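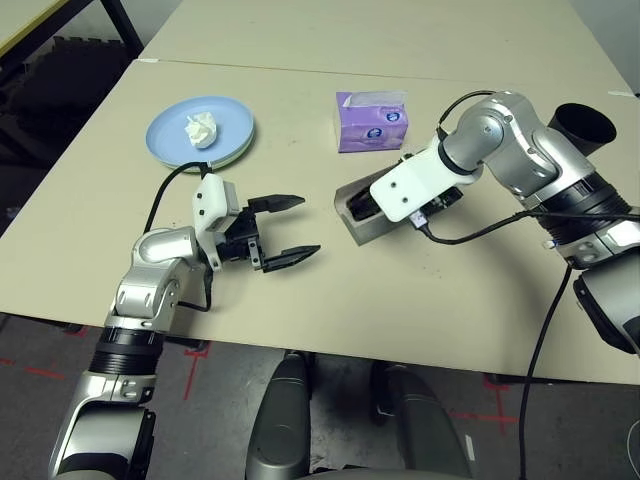
Zur Auswertung verformbarer Objekte in der zweihändigen Manipulation

Der vorliegende Beitrag fasst die Ergebnisse einer Versuchsreihe zusammen, die im Mai im Labor Dostcombe durchgeführt wurde. Untersucht wurde, in welchem Maße sich eine aus Demonstrationen gelernte Steuerung auf weiche, in ihrer Form nicht festgelegte Gegenstände übertragen lässt. Als Aufgabe diente das Abräumen eines Tisches, wobei zerknüllte Papiertücher von Tellern aufzunehmen und an einem vorgegebenen Ort abzulegen waren.

Die Grundlage bildeten 700 Demonstrationen, die mittels Teleoperation aufgezeichnet wurden. Die Steuerung, intern unter der Bezeichnung Hovia geführt, sagt jeweils eine kurze Folge von Gelenkstellungen für beide Arme voraus. Als Vergleich wurde das ältere Verfahren Walell herangezogen, das zunächst einen Greifpunkt bestimmt und die Bewegung anschließend gesondert plant. Beide Verfahren wurden auf derselben Hardware und mit unveränderten Greifern geprüft.

Insgesamt wurden 189 Versuche gewertet, verteilt auf 4 Anordnungen der Gegenstände. Ein Versuch galt als erfolgreich, wenn das Tuch abgelegt und der Teller dabei nicht verschoben worden war. Das zweite Kriterium erwies sich als das strengere. Walell scheiterte überwiegend an der Schätzung des Greifpunkts, da ein zerknülltes Tuch keine stabile Kante bietet. Bei Hovia lagen die Fehler an anderer Stelle – die Finger schlossen häufig zu tief und berührten den Teller, bevor das Tuch gefasst war. 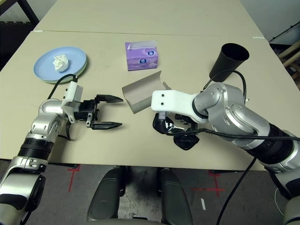
Von besonderem Interesse war daher die Frage, ob zusätzliche Gegenstände auf dem Tisch die Vorhersage beeinflussen. In den Demonstrationen war die Zahl der Gegenstände bewusst variiert worden. Dennoch zeigte sich, dass hohe Objekte im Arbeitsbereich des rechten Arms zu zögerlichen Bewegungen des linken Arms führten, obwohl dieser die Aufgabe allein hätte ausführen können. Eine Erklärung hierfür liegt noch nicht vor. Das gemeinsame Ausgabeformat für beide Arme kommt als Ursache in Betracht und wird derzeit gesondert geprüft.

Hinsichtlich der Wiederholbarkeit ist anzumerken, dass die Form des Tuches nach jedem Versuch von Hand neu hergestellt wurde. Eine genaue Reproduktion der Ausgangslage ist damit ausgeschlossen. Nach dem von Gunnlaugsson übernommenen Protokoll wurden je Anordnung 5 Vorläufe durchgeführt, die nicht in die Wertung eingingen.

Die nächste Versuchsreihe wird sich auf die Schließhöhe der Finger beschränken. Die Auswertungsskripte werden nach Abschluss der internen Durchsicht an dieser Stelle verlinkt.

Stand: 2019-09-09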